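Punby Notes
@punbynotes

1/ Every May my feed fills up with people telling me dandelion will "reset" my liver. Reset it to what?

2/ The Rosura tea blog says 2,467 customers felt "lighter." Lighter how? Did anyone own a scale? There's no comparison group, just a smiley face and a checkout button.

3/ Sutrisno Subramaniam sent me the study they link to. I read it over lunch. It's in rats — and the dose is nothing like a cup of tea.

4/ I don't mind the taste. Drink it if you like it. But 3 cups a day "for toxins" is a claim, and I'd like one toxin named, please.

5/ Same plant, sold as roots, tea bags, capsules, granules in a packet. The promises get bigger as the serving gets smaller.
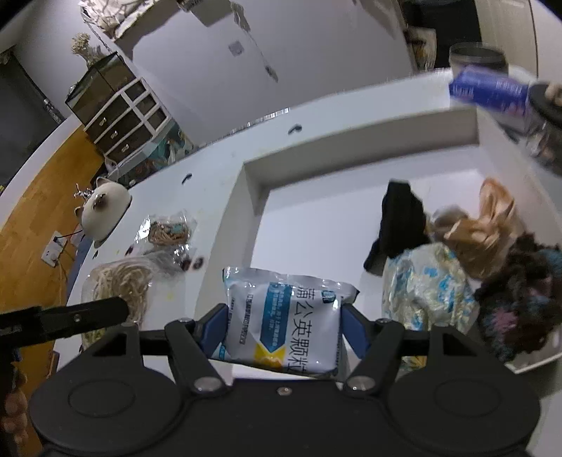 6/ Replies are open. Links to human trials only.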